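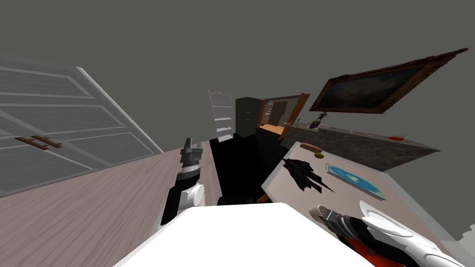 仿真场景:左夹爪张开,指尖朝上;右侧桌面上放着托盘等几件物品。

双臂操作规范图集:仿真环境部分

本页收录Plaltance项目组在仿真环境中执行双臂操作规范的情况,供新加入的操作员和标注人员对照使用。规范正文由Vignesh Amin和Gyu-bin Koo编写,Faustino Quintero负责审校,现行版本从十一月开始执行。页首一张取自家居类场景,机器人自身视角。以下各条与该场景有关,编号沿用正文。

2.1 夹爪状态
夹爪的张开与闭合须写入记录,左右分开填写。页首画面中左夹爪两指略微分开,记为“张开”。看不清指尖开合的一侧填“未判定”,不得按另一侧推断。

2.2 视角倾斜
允许出现明显倾斜的视角,页首这张的倾斜程度属于允许范围。标注时不旋转画面,方位词一律以画面为准,“左上”就是画面的左上。需要房间坐标时从场景文件读取,不要目测换算。

2.3 桌面物品
物品名称按场景清单填写。清单里没有的,只写颜色和形状,例如“棕色椭圆形木质物品”“黑色带尖刺物品”。蓝色矩形托盘在页首画面中斜放于桌面,角度照实保留,不必摆正后重新渲染。

2.4 尖锐外形
外形带尖角或突起的物品,首次抓取前先做接近测试,夹爪停在物品上方,确认指尖路径与突起不相交后再下降。同一物品连续2次接近测试未通过,停止该任务,交Mudassar Jatoi处理。仿真中同样执行本条,不得以“不会损坏”为由跳过。

2.5 背景区域
门、置物架、台面和墙上的画均属背景,默认不标注。任务指令提到背景物品时才补标,例如要求取台面上的红色小碟。敞开的门洞后面能看到书架和另一间房的柜子,除导航任务外不作处理。

2.6 深色区域
大面积黑色区域可能是家具,也可能是阴影。拿不准时标为“不可通行”,并在备注栏写明原因。手臂规划路径须绕开该区域,复核由另一名操作员完成,标注者本人不能复核自己的条目。

2.7 机身入镜
机器人的白色机身和双臂进入画面属于正常情况,不裁切,不遮盖。机身遮住目标物品时,该段记录保留,另补录3段不同站位的数据。

2.8 记录保存
每段记录连同场景文件版本号一并上传至Arellano服务器,文件夹按任务编号命名。缺版本号的记录退回,补齐后重新提交。

规范条文如有疑问,请联系Vignesh Amin。图集页面的更正由Gyu-bin Koo受理,来信请注明条目编号。实机部分见另页。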